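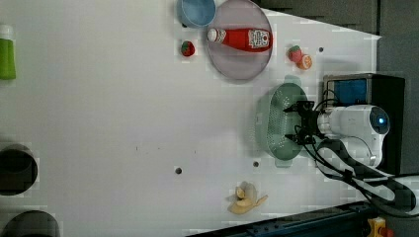

I have now been coloring my own eyebrows at home for 94 days, and I'd like to report back before the mail from subscribers gets any meaner. For those who joined recently: back in April I wrote an item in which I said, with great confidence, that home brow tint was for people with steady hands and low standards, and that I had neither. Then my salon in Durkitz raised its price for a brow tint to 52 dollars, before tip, and my standards came down to meet the occasion. If you are going to try this yourself, the first thing to get right is where you do it. I recommend a plain white table over any bathroom sink, with a cheap pale green plastic colander, the oval kind with a little handle tab at each end, to hold your tubes, sticks and cotton pads. It rinses clean under the tap, and when you tip a bottle over inside it you will at least know where the bottle is.

The kit I settled on is from Barbier. It comes in a flat box with a tube of color, a small bottle of developer, a mixing dish the size of a bottle cap and a brush that sheds. The shades are called Ash, Toast, Walnut and Evening. Evening is black. I do not know whose brows are Evening, but mine were, for nine days in early summer, and I went to a wedding in Grivcombe looking like I had a serious objection to the couple.

That was my fault. The leaflet says to start one shade lighter than you think you need. I read this, agreed with it, and put on the darkest one in the box. I also left it on for the full ten minutes while I answered an email. On fine, fair brows, three minutes is plenty, and you should wipe a corner at two to see where things stand. I have since become a Toast person and I am at peace with that.

The patch test is dull and you have to do it anyway. Put a dab of the mixed color behind the ear or in the crook of the elbow, leave it alone for 48 hours, and if it itches, burns or puffs up, throw the kit away and grieve the money. Josefien Martens, who did my brows for years and has been more gracious about my defection than I deserve, tells me half her new clients swear they have never reacted to anything and then mention, on the way out, that time their eyelids swelled shut. Read your own leaflet too. Some of these products aren't meant for use near the eyes at all, and the small print is where they say so.

What I do now goes like this. Wash off all makeup and oil, and dry the brows properly, or the color takes in patches. Brush the hairs up. Put a thin line of petroleum jelly around the brow, close but not touching the hairs, because any hair with jelly on it will refuse the tint and you will end up with a tiny blond notch. Mix the color. Start at the tail, work toward the middle of the arch, and do the front end last and for the shortest time. The front is where everyone goes wrong. A heavy front makes you look as if you are about to ask for the manager, and in my case I usually am, but I'd like to keep it a surprise.

Do one brow all the way through, then the other, and time them separately. I tried doing both at once and spent a week with a left brow in Toast and a right brow in something closer to Rye. My husband said he couldn't see any difference, then kept looking at the right one all through dinner.

How long does it last? On the skin, two days if I'm lucky. On the hairs, just over 2 weeks before I notice, and another week before anybody else would. Face wash with any kind of acid in it will cut that down, and so will a swimming pool. Armelle Delaunay wrote in to ask whether a brow gel on top helps the color hold. I haven't found that it does, but it keeps the hairs pointing in one direction, and that may be all any of us can ask.

Would I go back to the salon? For shaping, yes, and I have. I do not trust myself with tweezers and a magnifying mirror after what happened in 2 thousand and whatever year thin brows were. For color, no, unless there's a wedding. Josefien has me down for the next one.

A few small things from the mailbag. Maxence Pruvost wants to know if the same kit works on a mustache. The leaflet doesn't mention mustaches, so I'm not going to either, but please send pictures. Several of you asked about the Jinddale lash serum. I'm five weeks in and my lashes look exactly like my lashes. More on that next time, if there's anything to say.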